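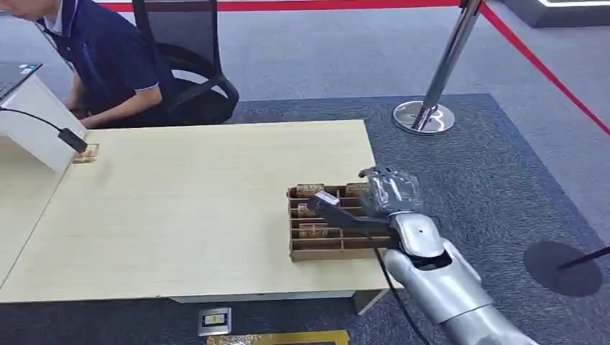 Small labelled boxes in a divided cardboard tray.

About Altard

Altard makes folding cartons, tray inserts and printed cards in short runs. The usual order is between 100 and 1,000 pieces. Customers are mostly small producers of tea, soap, stationery and spare parts who need a carton that fits a given item and who do not want to store several pallets of it.

The company was set up by Rafsan Weerasinghe and Josefien Van Leeuwen, who had both worked in the estimating office of a larger carton plant. Short orders were routinely refused there on grounds of set-up time. Altard began with one second-hand creasing machine and a hand-fed guillotine. The guillotine is still in use for trimming samples.

Materials

Cartons are cut from folding boxboard or from unbleached kraft board. Kraft is the default for anything that will be packed inside a second box. Coated board is kept for work with solid areas of colour, where the uncoated surface takes up too much ink and dries flat.

Grain direction is marked on every job ticket. On an upright carton the grain runs around the body, at right angles to the main vertical creases, so that the panels do not bow. Customers supplying their own board should mark the grain on the wrapper, as sheets from a mixed stack cannot be relied on.
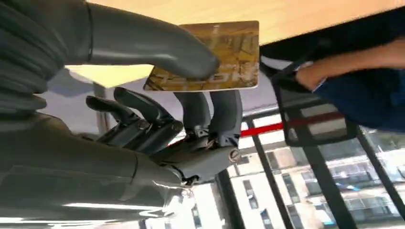 Gold-coloured card with a row of raised lettering.

Printing and embossing

Cards and carton sleeves are printed in up to four colours plus one special. Embossing is done as a separate pass after the ink has been left overnight. Fine type does not emboss well: strokes narrower than the board is thick tend to fill in, and we will say so on the proof and suggest a heavier weight.

Foil is bought in from Senura in part rolls. Lead time on foil work is therefore longer than on plain print, and the date given on the quotation assumes a stock shade.

Artwork should be sent as a flat outline with the creases on their own layer. Drawings made by tracing an existing box are accepted, but we measure the box again before cutting a forme.

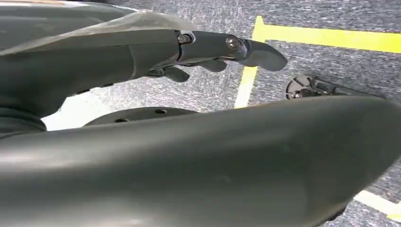
Hinge joints and screws on a dark grey hand.

Samples and checking

A plain white sample is made for every new shape. It is folded by hand and sent to the customer with the item inside, if the item has been supplied. Changes at this stage are not charged for, up to the second sample.

Delia Cârstea is responsible for checking. Pieces are drawn from the start, middle and end of each run and measured across the glue flap and at the tuck. A run is released when 98 per cent of the drawn pieces are within tolerance and none has a split crease. Tolerances are printed on the back of the order form – customers with an automatic filling line should read them before ordering.

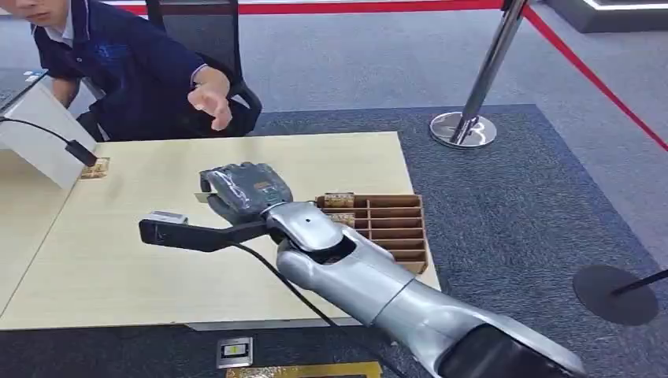 Altard Inserts and Dividers Section

The section designs and cuts the partitions that go inside trays and outer cases. It is run by Mahfuz Bhuiyan, with Sunil Kumarasinghe on the cutting table. Partitions are slotted to half their depth and crossed by hand. They are supplied flat unless the order states otherwise, as made-up grids take a good deal more room on the van.

For a quotation the section needs the outside size of the item, its weight, and the number of cells in each direction. Please give the size of the finished pack including any wrap or label. Cells are normally cut with 2 mm of clearance, more for glass.

Board above 600 grams per square metre is cut by arrangement, usually on a Friday.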